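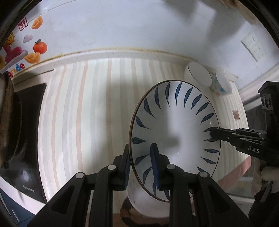 White plate with the blue leaf border
Silicone sheets vs. gel on a newer scar — anyone done both?

tprosser_rov
Posted Wednesday, 7:12 am
Quick one before work. Had a mole taken off my shoulder in March, stitches out, all closed up. Scar is pink and a bit raised at one end. Dermatology nurse at Rovbridge said silicone, either kind, "whichever you'll stick with." Great but which. Sheets look annoying under a bra strap. Well my wife says that, its my backpack strap in my case. Gel looks easy but the tube is tiny for the money. Also keep getting ads for Fumar scar cream and it has 226 reviews, nearly all five stars, which makes me trust it less.

Anyone used both? How long before you saw anything?
— Tomos Prosser

iolo_b
Posted Wednesday, 7:40 am
Sheets. Did my knee, did my wrist. Wore them overnight plus most of the day. Wash with plain soap, let it air dry, stick back on. Each one lasted me a couple weeks before the edges got linty.

Skip the Fumar. Onion extract and perfume as far as I can tell from the box. Smelled nice. Did nothing. 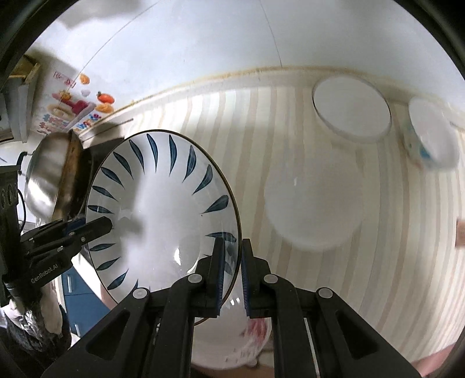

Forgot to say, cut them down. The full size sheet is way bigger than you need, I got three strips out of one. Round the corners off or they peel. And don't put anything greasy on first, lotion kills the stick completely. Learned that one the first night, woke up with it on my pillowcase.

SionedV
Posted Wednesday, 8:05 am
Disagree on sheets for a shoulder. Knee and wrist you can wrap. Shoulder moves constantly and you sweat under a strap. Mine were on the floor of the car by lunch.

Gel twice a day, thin layer, really thin, let it dry before you get dressed. If it's still tacky after a few minutes you used too much. That tube will last way longer than you think if you do it right. People slather it on and then complain about the price.

Took me maybe three months before I'd say it looked different. Flatter first, then the color.

amosnt
Posted Wednesday, 9:31 am
going to be the grump. some of that is just time. mine was on my chin, I used nothing, it was red forever and then one day it wasnt. how does anyone know it was the gel

SionedV
Posted Wednesday, 9:48 am
Amos I had two scars same surgery, same side. Did gel on one and got lazy with the other. The lazy one is still ropey. Not a study, I know. But I know what I'm looking at.

amosnt
Posted Wednesday, 9:55 am
ok but different spots heal different. one could be over a spot that pulls more. not saying dont do it, just saying 99 percent of what gets sold for this stuff is hope in a tube

iolo_b
Posted Wednesday, 10:20 am
Silicone is the one thing my dermatologist didn't roll her eyes at though. She rolled them at vitamin E. And at my mom's cocoa butter.

ducngo
Posted Wednesday, 12:16 pm
Reading on my lunch break. Two things missing here.

Sunscreen. New scars go dark in the sun and stay dark, esp if your skin is like mine. I use 30 on normal days and 70 at the beach, reapply, and a shirt over it if I can. Skipped it one summer on my forearm and that mark is still brown. I'd put sunscreen ahead of gel or sheets if I could only have one.

Massage. Once it's fully closed and whoever took the stitches out says ok. Small circles, firm, couple minutes. Feels weird at first. Helped the tight feeling more than the look, for me.
— Đức

tprosser_rov
Posted Wednesday, 12:44 pm
OK useful. Didn't know about the sunscreen at all, nurse may of said it and I wasn't listening. Does the sunscreen go over the gel or under?

ducngo
Posted Wednesday, 12:50 pm
Over. Gel, let it dry, then sunscreen. There's gels with it built in but I didnt like the feel, kind of chalky.

SionedV
Posted Wednesday, 1:02 pm
Seconding over. And Tomos, the raised end — keep an eye on it. If it grows out past where the cut was, or gets really itchy or sore, go back and get it looked at. Gel from the drugstore isn't going to fix a keloid. My sister waited a year on hers and ended up needing injections.

tprosser_rov
Posted Wednesday, 1:15 pm
It's not past the line. Itches some at night. Will ask at the follow up.

iolo_b
Posted Wednesday, 5:37 pm
Some itching was normal for me, stopped eventually. Still say try a sheet at night at least. No strap when you're asleep. Gel in the day, sheet at night, everybody's happy.

amosnt
Posted Wednesday, 5:52 pm
not everybody

iolo_b
Posted Wednesday, 5:53 pm
Everybody but Amos.

SionedV
Posted Wednesday, 6:30 pm
Fine, I could live with that one. But not the same time, Iolo, the sheet won't stick if there's gel still on there. Wash it off first.

tprosser_rov
Posted Wednesday, 9:04 pm
Picked up a plain gel and a pack of sheets at Prothero's on the way home, store brand on the sheets. Going with gel days, sheet nights, sunscreen on top when I'm out. Took a photo of it next to a ruler so I've got something to compare to. Will post again after the follow up if I remember. Anyone know if the pharmacy in Fakbridge carries the bigger tube? Prothero's only had the small.

ducngo
Posted Wednesday, 9:22 pm
They did last time I was in. Bottom shelf by the bandages.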